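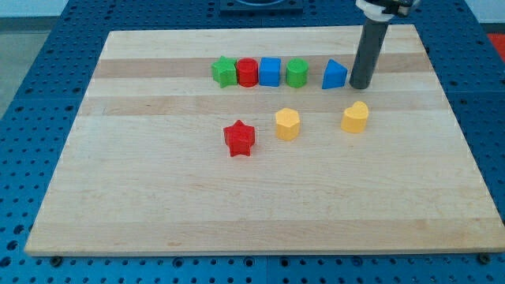 Why Does Wood Have Stripes?

Look closely at a wooden table, a ruler or a baseball bat and you will probably find thin lines running along it. Some are straight. Some bend into loops or long pointed shapes. These lines are called the grain, and they were made while the tree was alive.

How a tree gets fatter

A tree grows in two ways. It gets taller at the tips of its branches, and it gets wider just under its bark. The part that makes it wider is a very thin layer of living cells called the cambium. You say it like this: KAM-bee-um.

The cambium makes new wood on its inside and new bark on its outside. Every year it wraps one more coat of wood around the trunk, a bit like pulling a sweater on over another sweater. The old wood stays where it is. It does not stretch or move up.

If you hammer a nail into a tree at the height of your chin and come back when you are grown up, the nail will still be the same distance from the ground. You will be taller than it.

Light wood and dark wood

In places with warm summers and cold winters, trees do not grow at the same speed all year. In spring there is plenty of water and the new leaves are busy. The tree makes wood quickly, and in many trees this wood is pale. Later in the summer growth slows down. The cells are smaller and have thicker walls, so this wood is harder and often looks darker. By November most trees in cold places have stopped growing until spring.

One pale part and one dark part make a ring. One ring usually means one year. When a tree is cut down, you can count the rings on the stump to find out how old it was. A stump with 16 rings came from a tree that was about as old as a high school student.

Some trees live much longer than that. There are bristlecone pines in the western United States that have been alive for more than 3000 years. Their rings are very thin, because they grow on cold, dry mountains where there is little water.

In rainforests it can be warm and wet all year. Many trees there have rings that are hard to see, and some have none.

From rings to lines

So how does a round ring turn into a line? It depends on which way the saw goes.

Think of a roll of paper towels. From the end, you see circles. If you could slice the roll from top to bottom, you would see straight lines, because you would be looking at the edges of all the layers. A tree trunk works the same way. Cut across it and you see rings. Cut along it and you see lines. The rings you see at the cut end of a board are called end grain.

Trunks are not perfectly straight, and they are usually wider at the bottom. That is why the lines on a board often curve. Where a branch was growing, the lines bend around it and leave a dark round spot. That spot is a knot.

The middle of the tree

Many trees have two colors of wood inside them. The outer part is called sapwood. It carries water up from the roots to the leaves, and it is usually light. The inner part is called heartwood. It has stopped carrying water, but it still helps hold the tree up. Heartwood is often darker because the tree stores different chemicals in it. Some of these chemicals help keep out insects and rot.

Different kinds of trees have different colors too. Maple is mostly pale cream. Walnut is brown. Cherry starts out pinkish and gets redder when light falls on it.

Not every stripe on a wooden thing comes from one tree. Woodworkers sometimes glue strips of wood side by side to make a wide piece. If the strips are different colors, you get wide, even bands. Grain lines are usually thinner and less regular - you can often find them inside each band if you look closely.

Try it: draw the inside of a tree

You will need a sheet of paper and 3 pencils: light brown, dark brown and black.

Draw a small dot in the middle of the paper. Color a light brown ring around it, then a thin dark brown ring around that. You have drawn one year. Keep going until you have as many dark rings as your age.

Now make one of your years a dry one by drawing a much thinner ring. Finish with a black line around the outside for the bark.

Words to know

Bark: the outside covering of a tree.
Cambium: the thin layer that makes new wood and new bark.
Grain: the pattern of lines in a piece of wood.
Heartwood: the older wood in the middle of the trunk.
Knot: the mark left where a branch grew.
Sapwood: the younger wood that carries water.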